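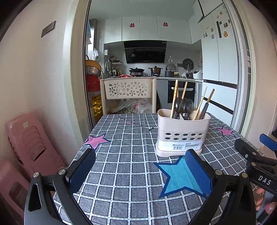
# Bouillon de phở toujours trouble, comment le rendre limpide ?

**Maureen Bloxham** · posté le 24/04/2018 dans *Soupes et bouillons*

Mon bouillon de phở sent divinement bon, mais il reste désespérément gris ! C'est mon quatrième essai et je suis complètement mordue : la cannelle et la badiane qui grillent, le gingembre noirci sur la flamme, l'appartement qui embaume jusque dans l'escalier... J'ai même fait de la place pour un coin à nouilles, avec la nappe grise à quadrillage blanc sur la petite table et un pot à ustensiles en plastique crème qui porte encore son étiquette à code-barres. Il ne manque que le bouillon clair !

Voilà ce que je fais pour l'instant :

- 2 700 g d'os de bœuf (moelle et jarret), rincés à l'eau froide
- 600 g de poitrine de bœuf
- 5 litres d'eau
- deux oignons et un gros morceau de gingembre, grillés
- badiane, cannelle, clous de girofle, graines de coriandre

Je mets tout ensemble à froid, je couvre, je monte à ébullition et je laisse faire quatre heures à feu moyen, couvercle entrouvert. J'écume au début, puis de temps en temps quand j'y pense. À la fin je filtre dans une passoire. Le goût est là (enfin, il me semble !), mais on dirait de l'eau de lessive, avec un fond de poudre dans chaque bol.

J'ai lu qu'on pouvait clarifier au blanc d'œuf. Est-ce que ça abîme le goût ? Et faut-il jeter la première eau ? Ça me fend le cœur de balancer quelque chose dans l'évier. Je reçois en juin et j'aimerais vraiment réussir avant.

---
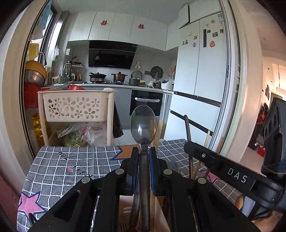

**Giang Giáp**
*Contributeur, rubrique Asie · 424 réponses*

Bravo pour la persévérance, tu es tout près ! La liste d'ingrédients est bonne, je ne changerais presque rien. Tout se joue dans la première demi-heure et dans la force du feu.

Oui, il faut jeter la première eau, et sans regret. Les os rincés à froid gardent du sang et des protéines qui coagulent en flocons minuscules, et une fois que ces flocons sont brassés dans la marmite, aucune passoire ne les rattrape. Ma façon de faire :

1. Os dans la marmite, eau froide à hauteur, feu vif.
2. Dès que ça bout franchement, compter dix minutes. L'écume est affreuse, c'est très bien.
3. Tout vider dans l'évier, puis laver chaque os sous le robinet en frottant les creux avec les doigts ou une petite brosse.
4. Laver aussi la marmite ! L'anneau gris collé à la paroi retournerait dans ton bouillon.
5. Remettre les os propres avec tes 5 litres d'eau froide et monter doucement.

Ensuite, le feu. Il te faut un frémissement, une bulle par-ci par-là, et surtout pas de gros bouillons. Quand ça bout fort, la graisse s'émulsionne dans l'eau et tu obtiens ce blanc laiteux (parfait pour un tonkotsu, mais c'est une autre soupe). Enlève complètement le couvercle, il fait remonter la température sans qu'on s'en rende compte.

La poitrine, je la sors au bout d'une heure et demie environ, quand elle est tendre, et je la plonge dans l'eau froide pour qu'elle ne noircisse pas. Les os restent six heures chez moi. Les épices, je les grille à sec et je les mets dans un sachet en mousseline seulement pour la dernière heure -- plus longtemps, la badiane prend toute la place et les clous de girofle donnent un petit goût de dentiste.

Pour ta poudre au fond des bols : ce sont sûrement des miettes d'oignon brûlé et de coriandre. Gratte la peau noircie de l'oignon et du gingembre, rince-les, et filtre à travers un linge propre mouillé. Sauce de poisson et sucre candi à la toute fin, en goûtant.

Le blanc d'œuf fonctionne, mais il emporte un peu de parfum avec lui. Garde-le pour les cas désespérés !

---

**Finn Hamann**
*Nouveau membre*

Moi je mets du vinaigre dans l'eau des os et c'est toujours clair. Enfin presque toujours. Sinon dans un bol foncé ça ne se voit pas trop 😄

---

**Amparo Escobar**
*Membre depuis l'ouverture du forum*

Entièrement d'accord avec Giang, et j'ajoute l'étape qui a changé mes soupes : la nuit au frigo ! Une fois filtré, tu fais refroidir vite (la marmite dans l'évier rempli d'eau froide, en renouvelant l'eau), puis tu mets au froid jusqu'au lendemain. La graisse fige en surface, tu la soulèves comme un couvercle, et les dernières particules sont tombées au fond. Il suffit de transvaser à la louche, sans remuer, et de sacrifier le dernier centimètre.

Garde un peu de cette graisse, par contre ! Deux ou trois petites perles dorées par bol, c'est magnifique et ça porte tout le parfum. Un phở totalement dégraissé, je trouve ça triste.

Pour juin, ça t'arrange aussi côté organisation : le bouillon la veille, et le jour même il ne reste que les nouilles à tremper, le bœuf cru à trancher (une demi-heure au congélateur, il se coupe bien plus fin) et les herbes à laver. Chacun se sert à table.

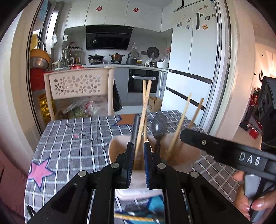

*Baguettes en bois et cuillère noire, dans le pot à ustensiles.*

Dernier détail, réchauffe les bols à l'eau bouillante juste avant de servir. Le bouillon doit arriver brûlant sur la viande, et un bol froid lui fait perdre beaucoup d'un coup. Et reviens nous dire, j'ai hâte de savoir pour la couleur !

---

**Maureen Bloxham**

Merci à tous les trois ! Je n'avais jamais pensé à relaver la marmite, je crois que je tiens mon coupable. Les os sont commandés, je blanchis, je frotte, et je tente la nuit au frigo. Une seule chose encore, Giang : tes six heures, tu les comptes avec ou sans les dix minutes du départ ?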